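Ticket 2531: Certificate of origin rejected on tariff quota applications
Cistdale Trade Services Portal — Exporter Support

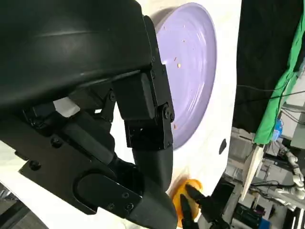

Round lavender plate on a white tabletop.

Status: Resolved
Priority: High
Opened: Sunday, December 6, 2020
Reported by: Hetness, export documentation office

Summary
The exporter reports that applications under the ceramics and tableware quota are refused at the certificate step. The portal returns error 228, "Origin statement does not match agreement." The same certificates were accepted in May.

Steps taken by the exporter
Signed out and back in. Uploaded the certificate again as a new file. Submitted a second application with a different consignee, Morris. The same error was returned each time.

Support log

Entry 1. The account is active and the exporter number is valid. Nine applications are held at the certificate step. No fees have been charged.

Entry 2. The certificates carry the earlier wording of the origin statement. The portal now checks for the revised wording in box 8. Exporters should have received a notice of this change — the Hetness account had no current e-mail address on record.

Entry 3. A corrected certificate was submitted and refused with the same error. The matter was passed to Rakden, which maintains the document checking module.

Entry 4. Rakden confirmed that the module was reading a stored copy of the first upload. The stored copies were cleared for this account.

Resolution
The exporter submitted corrected certificates for all held applications, and these were accepted. The original filing dates have been kept for quota purposes. The contact address on the account has been updated.

Related article: Changing the origin statement on a held application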